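Haslinger Opens Linen Room in Lallville, With Fresh Sheets for Every Guest

LALLVILLE, January – Haslinger, the family guesthouse that has looked after travelers in Lallville for 11 years, is delighted to open its new linen room, where all the bedding for its nine guest rooms will now be cared for under one roof (and not sent across town, as it used to be!).

"A bed is the first thing our guests look for after a long trip, and we wanted to give the sheets the same attention we give the breakfast," said Mirjam Oberholzer, who runs the house with Svenja Wyss.
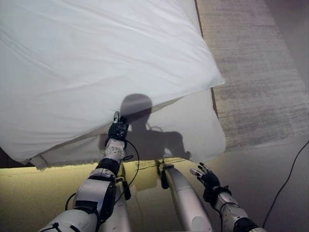
A large white sheet over an off-white layer of fabric at Haslinger, Lallville.

The linen room opens with four staff members, and neighbors are warmly invited to stop by for coffee and a look at the shelves any afternoon from 3 p.m. Guests who would like an extra sheet or a spare blanket need only ask at the front desk.

Press contact: Victor Were, Haslinger, Lallville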